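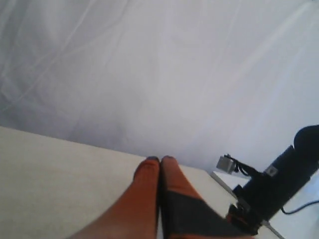

Cloth backdrop

A cloth backdrop is a length of fabric hung behind a table or other work surface to give a plain background. White is the most usual colour. It is used in small studios, in workshops and at home, often together with a pale tabletop.

Material and hanging

Cotton, muslin and polyester are the common materials. A thin cloth lets some light pass through, so a second layer is sometimes hung at the back. The Jisero pattern, sold in widths of 153 and 165 cm, has a sewn channel along the top for a rod. The cloth may end behind the table, or it may continue over the surface in a curve – this second form is called a sweep.

Creases

Folds from storage stay in the fabric for a long time and are seen most clearly when the light comes from one side. White cloth can then look grey or slightly violet in the darker parts. Steaming while the cloth hangs is the normal treatment. Many users keep it on a roll of at least 50 mm diameter.

Tabletop

Matte surfaces in cream or light beige are preferred, as gloss gives reflections. A fine speckle hides dust and small scratches. The table is usually placed a little forward of the cloth – shadows of objects then fall lower and are softer.

See also

Brumum frame
Light tent
Muslin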